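### 소형 컨베이어 벨트 청소, 다들 뭘로 하세요?

**pernum_작업실**
11월에 중고로 녹색 벨트 컨베이어 하나 들였어요. 판매자가 Wirness에서 쓰던 거라는데 상태는 꽤 괜찮습니다. 프레임은 알루미늄이고 폭은 재 보니 380mm네요. 벨트 표면은 매끈한 무광이고요. 문제는 이 무광 녹색이 먼지를 너무 잘 보여준다는 거 ㅠㅠ 흰 벽 앞에 두니까 더 눈에 띄어요. 물걸레로 밀어도 마르면 또 뿌옇고... 알코올 써도 되나요?

**느린롤러**
알코올 자주 쓰면 벨트가 뻣뻣해진다고들 하던데요. 저는 미지근한 물에 중성세제 조금 풀어서 닦고, 마른 천으로 한 번 더 훑어요. 그거면 충분합니다.

**Mikkel Ragnarsson**
저는 의견이 좀 달라요. 알코올로 4년째 닦는데 멀쩡합니다 ㅎㅎ 벨트 재질마다 다르니까 사양서부터 보세요. 그보다 레일 홈이 진짜 골치예요. 가까운 쪽 레일에 홈이 몇 줄씩 길게 나 있으면 거기 부스러기가 다 모여요!
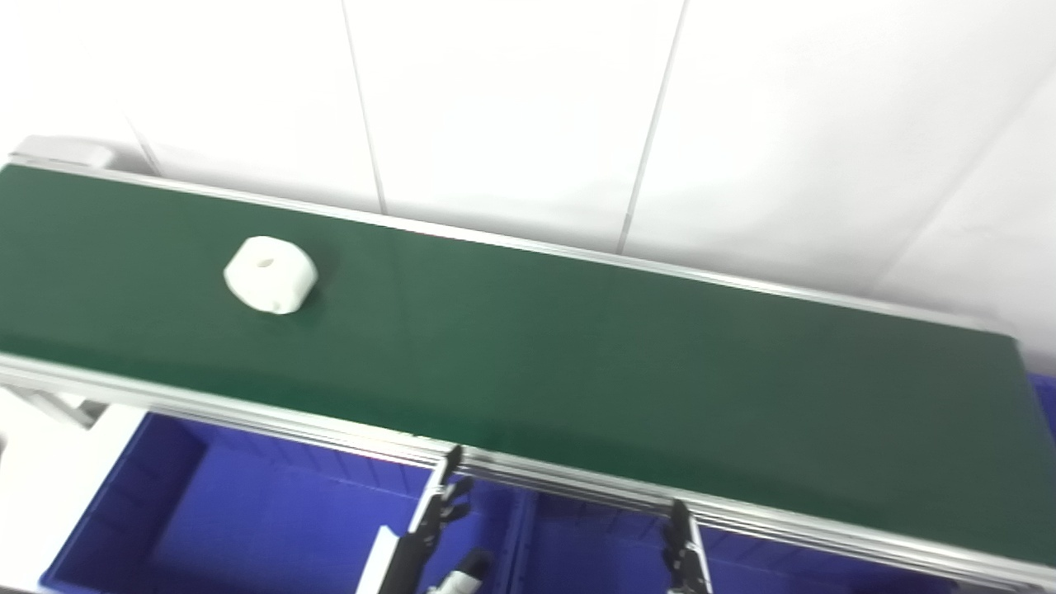 **pernum_작업실**
레일 홈은 뭘로 청소하는 게 제일 나아요?

**Mikkel Ragnarsson**
안 쓰는 칫솔로 한쪽 방향으로 쓸어낸 다음에 청소기 틈새 노즐로 빨아들이세요. 젖은 걸레부터 들이대면 먼지가 떡이 져서 더 힘들어요.

**느린롤러**
칫솔은 동의하는데 알코올은 여전히 반대요 ㅋㅋ 저희 쪽 벨트는 그렇게 닦다가 가장자리가 갈라져서 교체비만 거의 900유로 나왔어요. 길이가 좀 길긴 했지만요.

**Mikkel Ragnarsson**
그건 장력이 너무 셌던 거 아닌가요? 가장자리부터 갈라지는 건 보통 벨트가 한쪽으로 쏠려서 레일에 쓸릴 때예요. 알코올 탓만 하긴 좀...

**느린롤러**
쏠림은 매달 확인했습니다. 그건 아니에요.

**plullcombe54**
끼어들어서 죄송한데, 흰 물건 올려놓고 쓰시는 분들은 벨트 색이 묻어나는 일 없나요? 저는 푹신한 흰색 물건을 주로 올리는데 밑면이 살짝 푸르스름해져서요.

**pernum_작업실**
저는 아직 없어요. 물건 올리기 전에 흰 천으로 한 번 문질러 보세요. 천에 색이 묻으면 벨트 쪽 문제일 테니까요. 저는 일단 중성세제로 해 보고, 알코올은 롤러 근처 구석에만 살짝 시험해 볼게요. 칫솔도 사러 갑니다~

**plullcombe54**
오 흰 천 방법 좋네요. 저녁에 해 보고 결과 올릴게요.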